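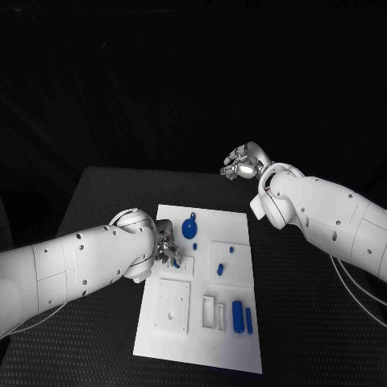 Sarkwood Makers' Club | Bench Puzzles & Fit Boards Group | FAQ

I look after the fit boards, so I get the same questions over and over (I don't mind, I love these things). I've put my usual replies on one page. If yours isn't covered, grab me at the bench or leave a note in the Rullari drawer.

What's a fit board?
It's a flat white board with raised plates and frames on it, plus a set of blue bits that go on or in them. You pick up a peg, find where it belongs and seat it properly. Sounds like a toddler's toy, I know! Then you try the little ones and suddenly it's half past nine and your tea's gone cold.

Can I borrow one?
Yes, for 2 weeks at a time. We have 2 boards that go out on loan, the Hernutau and the Michalski, and there's a $100 deposit that you get back when the parts do. You can renew if there isn't a list, but please ask first.

What should I put under it?
Something dark with a bit of grip. I used to set mine up on a pale kitchen bench and spent more time hunting for white pins than fitting anything. A textured mat is my favourite, as the small parts don't skate off when you bump them

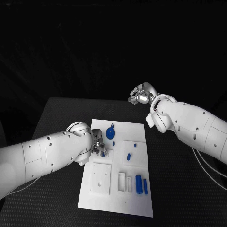
and the board itself stays put while you're working. Keep the mat bigger than the board if you can, so there's room to park a part you've picked up and changed your mind about. Tea towels are no good, they bunch up.

I've lost a peg. Do I lose my deposit?
No, just tell me! Write the board's name and the part on the slip in the box and I'll sort a spare. Please don't whittle one out of dowel and slip it in, however proud you are of it. I will find it, and so will the next person's thumb.

Which part should I start with? 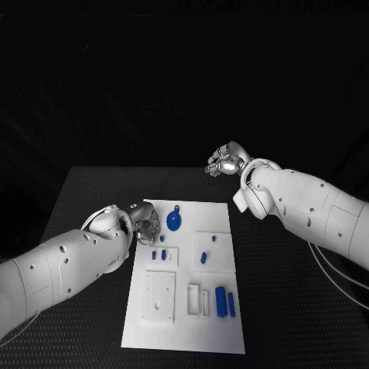
I always tell beginners to go for the biggest shapes first and leave the pins for last. Your hands settle down, and you get a feel for how firmly to press. The round pulley-like piece with the raised hub is a friendly one to handle. After that, have a look at the small plate with two blue pegs standing on it and compare them before you touch either: the right one is a little taller and thicker than the left, and it's very easy to muddle them once they're both in your palm. Take them out one at a time until you know them.

How much does a board weigh in the post?
The Michalski comes to 633 grams in its box with all the parts. Pop the blue bits in a zip bag, tape the bag shut and put our club address on the lid as well as the outside.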